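Nutlow Residential Services
Speaker notes: Keeping surfaces clear in shared rooms
Session 2, after the break. Allow 40 minutes, including discussion.

Opening

Welcome delegates back and thank Skikham for the use of the hall. Remind them that the morning dealt with floors and walkways. The present session concerns the tops of cabinets, chests and bedside units, and the small items residents leave on them.

State the scope. The guidance applies to all 248 furnished rooms, of which 198 are in regular use. Kitchens are covered by a separate note and should not be discussed at length.

Slide 3: What belongs on top

A cabinet top is a resting place for things in use during the day. A drink with its cap on may stay. Small loose items should go into the first drawer, where the resident can find them without bending. Spare bedding and papers go lower down.

Staff must ask before moving anything that belongs to a resident. Where the resident is out, items are to be left on the same piece of furniture.

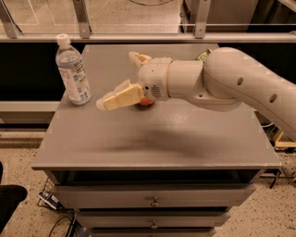

Bottles should stand upright and towards the back, clear of the side edge. A part-full bottle is not to be thrown away or emptied without permission. Pause for questions on this point, which was raised at Nallell by several teams.

Slide 4: Wiping down

Lift each item, wipe beneath it and return it to its place. Use a damp cloth and dry the surface afterwards. Scuff marks on a matt finish are normal wear and need not be reported. Scrubbing pads are not permitted, as they leave shiny patches on grey paint.

Drawer knobs are to be wiped at every visit. Loose knobs should be reported on the Gunawan sheet on the day they are found. Open gaps and shelves beneath a top collect dust and are often missed at inspection; ask delegates how they check theirs.

Slide 5: Discussion

Invite delegates to work in pairs. Each pair should agree where the following would go: a pair of glasses, a letter, a half-eaten packet of biscuits, a set of keys. Take answers from the back of the hall first.

If time is short, omit the letter.

Closing

Handouts are on the table by the door. Completed room sheets should reach the Nutlow office by the end of June.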